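How to Clean a White Desk Top

Dust the whole top first with a dry cloth, so grit doesn't scratch the finish.

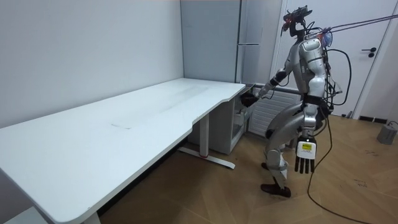 Estrella Solís wrote in to say that she skips dish soap because it left streaks on hers, and that plain warm water did the job.

If you do use soap, keep it weak: 2 drops in 200 ml of warm water. Wring the cloth until it no longer drips. Wipe in straight lines from the back edge to the front, then dry with a second cloth.

For ink, dab on rubbing alcohol with a cotton ball. Try it on the underside first. Leave it for some 21 seconds and blot.

Coffee rings need baking soda and water mixed to a paste. Rub lightly, rinse twice and dry. Don't use scouring pads or bleach on a painted top.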